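Water-Writing Mats and Brushes: Frequently Asked Questions

Ojeda Paper & Brush, customer help

Last updated in February. If your question isn't covered, write to the shop and we'll answer by email. Questions about a specific order should include the order number.

What is a water-writing mat?

It is a coated cloth printed with a practice grid. You write on it with a brush dipped in plain water. The wet area turns dark, so it looks like ink, and then fades as the water dries. You can write on the same square as many times as you like.

How long does the writing stay visible?

On our standard mat, a normal stroke fades in around 15 minutes indoors. A heavy, wet stroke takes longer. In a dry room with the heat on it can be gone much sooner. If you want to keep a piece of work, take a photo before it fades, or write it on paper with ink.

Can I use ink on the mat?

No. Ink stains the coating and won't come out. This includes "washable" ink, watercolor and food coloring. If a brush has been used with ink, keep it for ink. Even a brush that looks clean can leave gray marks when it gets wet again.

What do the lines inside each square mean?

The solid lines mark the edge of the square. The dashed lines inside cross at the center, up and down, side to side, and on both diagonals. This is called a mi grid, after the character 米, which has roughly the same shape. The lines help you see where a stroke should start, where it should cross another one, and how far the character leans to one side.

Other grids exist. The tian grid (田) has only the upright and level center lines. The nine-square grid (九宮格) divides each square into nine small ones. Beginners generally do well with the mi grid. If your teacher uses a different one, buy that one.

Which mat should I buy?

We carry two. The Wivent mat is the plain one, with a printed mi grid and a blank border. The Trisenia mat is thicker and has no grid on the back, so you can turn it over for free writing. Both roll up. Neither should be folded, as the crease will show and the brush will catch on it.

My new mat won't lie flat. What can I do?

Unroll it on a table with the printed side down and leave it overnight under a few heavy books. Do not iron it. Do not use a hair dryer. Most mats relax after the first night, and a stubborn one may take two or three. When you practice, a paperweight along the top edge is enough to hold it.

What kind of table works best?

Any hard, level table where you can put both feet on the floor. Wipe it first. Crumbs and grit under the cloth make bumps you will feel through the brush. A dark table is fine, as the coating doesn't show the surface underneath. Don't put the mat on a tablecloth, because it will slide.

What size brush do I need?

For the squares on our mats, a medium brush. A small one runs out of water halfway through a character, and a large one fills the whole square. The Endex medium brush is the one we pack with starter sets. It has mixed hair, which is easier to control than pure goat hair when you are learning.

The bristles on my new brush are hard. Is it defective?

No. New brushes are stiffened with a light glue so they keep their shape in shipping. Stand the tip in cool or lukewarm water for 30 minutes, then press the hair gently with your fingers until it opens. Don't use hot water. It can loosen the hair where it is set into the handle.

Should brushes hang or stand in a cup?

Hang them to dry, tips down, from the loop at the end of the handle. Water then runs away from the base of the hair. A brush left standing tip up while wet will hold water in the base, and over time the glue gives out and the hair sheds.

Once a brush is fully dry, a cup is fine. Put it in with the handle down. A mesh pen cup is a good choice, since air gets through the sides. Never store a brush resting on its tip, wet or dry. If your brush has no loop, lay it flat on a towel with the tip over the edge of the table until it dries.

What about the plastic cap that came with the brush?

Throw it away after the first use. Pushing it back on bends the outer hairs, and a capped wet brush will get moldy.

How do I clean the mat?

Wipe it with a damp cloth and let it dry flat. Don't use soap or put it in the washing machine. Tap water with a lot of minerals can leave pale spots over time. If you see them, switch to filtered water for practice and wipe the mat down once a week.

Where should the brush go between characters?

On a brush rest or across the water dish. If you lay it on the mat, you'll get a dark patch and have to wait for it. Some people keep the pen cup on the mat itself during a lesson so everything is within reach. That does no harm as long as the bottom of the cup is dry and smooth.

Do you sell to schools?

Yes. A class order is ten mats or more, shipped in one box. Teachers can ask for a sample mat before ordering. Our stock code for the Wivent mat is 3,283, and the Endex medium brush is 152. Please put the code on the purchase order.

Can I return a mat?

Unused mats can be returned in the original tube. Once a mat has been wet we can't take it back, unless the coating is faulty. A faulty coating usually shows as a patch that stays pale when you write over it. Send us a photo of the patch with water on it. 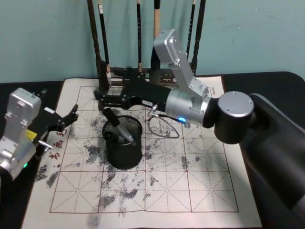

Tolera Degefa writes that hanging is right for ink brushes but makes little difference with water alone, and that a brush blotted well on a paper towel and laid flat overnight has kept its point through a full winter of daily practice. The one thing to add to the cleaning answer, according to the same note, is to wipe the blank border too, where fingers leave oil and the cloth starts to look dingy first.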